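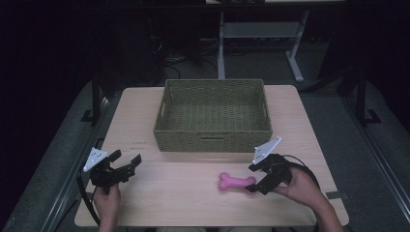 ## Episode 712

Yuen wanted the bone to go into the basket with the smooth part of the motion in the wrist. Tresalthorpe wanted it in the elbow. They had been arguing about it since July, and by now the rest of the club had stopped listening.

The club met above a tire shop in Tivham. They had the room until nine, when the heat shut off in winter and the lights shut off all year. Kwok-wai Cheung had a key because his uncle did the books downstairs. He was sixteen and he was the one who wrote the log.

"Start," he said.

Yuen closed the right gripper on the pink bone, lifted it, carried it over the rim and opened the fingers. Then she put both grippers back over the table and held still until Kwok-wai said stop. He typed the number and a G for good.

"That was all elbow," Tresalthorpe said.

"It was not."

"Play it back, then."

Kwok-wai didn't play it back. They needed 1057 good episodes before the Zevis regional, and playing things back was how they had lost the whole afternoon before. Zevis was the arm they would bring to the contest. It had two hands, like they did, and it would learn to clear a table by watching them clear one. At the moment it mostly pushed things onto the floor.
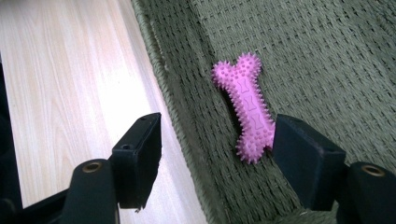
"It doesn't matter to Zevis whose elbow it is," Kwok-wai said. "It only gets the hands."

Tresalthorpe thought about that. He had joined for the welding, and there had been no welding. He had turned out to be good at the network settings, so they gave him those, and he had opinions about everything else to make up for it.

"So if she's bad at it," he said, "it learns bad."

"If any of us is bad at it."

Yuen flexed her fingers. Her wrists hurt, but she didn't want to say so, because then it would be Tresalthorpe's turn. She set up and did it again. She dropped the bone short on the first try and Kwok-wai typed a B. On the next one she placed it. On the one after that she went slower than usual and let the gripper wait above the basket before she opened it.

"What was that?" said Tresalthorpe.

"I was thinking."

"Can it learn that?"

Kwok-wai looked at the log. There was a column for notes, and they hadn't used it much. He typed *waited before release* and left the G.

At eight thirty Yuen gave up the grippers. Tresalthorpe wiped his hands on his jeans and took them. He was careful, more careful than she had expected, and he didn't talk while he worked. He got seven good ones in a row.
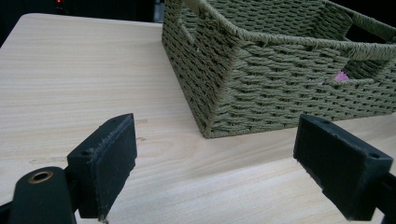
*Tresalthorpe's turn: gripper open, basket on the table.*

"Elbow," Yuen said, when he stopped.

"I know," he said. "I tried the wrist. It hurts."

She showed him how to rest his forearm between episodes. Kwok-wai saved the log and went down to ask his uncle for another half hour.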